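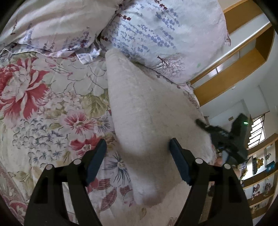

Bedding swap is back on, folks. We did it in January and it went so well we ran out of tables, so the Prosser Street hall has given us 2 rooms this time instead of one. Bring comforters, quilts, pillows, shams, anything washed and dry. Florals go fast! Last time anything with big red-and-white peonies and blue flowers like the one on this bed was gone before the coffee was even ready. Soft things welcome too, cream plush, fuzzy throws, stuffed toys, as long as the seams are good. Please no feather pillows, we still cant take those.

Doors at 8, tags at the front desk. Take as many pieces as you bring, plus one. Pin a note on with the size (twin, full, queen) becuase unfolding everything to check took forever. We moved more than 400 pieces last time. Leftovers go to the Wonden shelter and the Prasen thrift store. Need a ride for a big bag? Leave a message at the hall.

Last updated: February 2023

Comments

Is there a limit on pillowcases? I have a whole drawer.

Got a rose print quilt in January, still on my bed, love it. Will bring 2 back in trade.

Pillowcases count as one piece per pair. Bring the drawer!

Can you do this on the Clultilance side of town sometime? Parking at the hall is rough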